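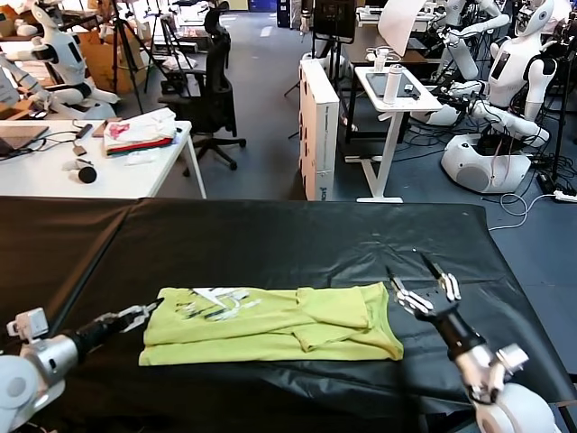
Open Day at the Pellari Lab: Garment Handling

8 June 2019
By Miłosz Lis

Print this page | E-mail this page

The Pellari lab opened its manipulation room to visitors for two sessions. The program covered folding of soft goods with a two-arm cell. Thijs Van Loon ran the cell and took questions between trials. Each session was limited to 19 people, and both were full.

T-shirt folding, partway through. The left arm carries a gripper with slender fingers, the right arm a multi-fingered hand. The work surface is covered in black plastic sheet, and the shirt is yellow-green with a white print. One sleeve is already tucked over the body.

Most questions concerned the use of two different end effectors. Van Loon's answer was that the lab wants to compare them on the same garment before settling on a pair. Cycle time was not a goal for the day.

Visitors who left an address at the desk will receive the Donodero handout by mail. The next open session is in July, with nine places still available.

Contact: Pellari Lab, Visitor Office, Room 5 | © 2019 Pellari Lab | Back to top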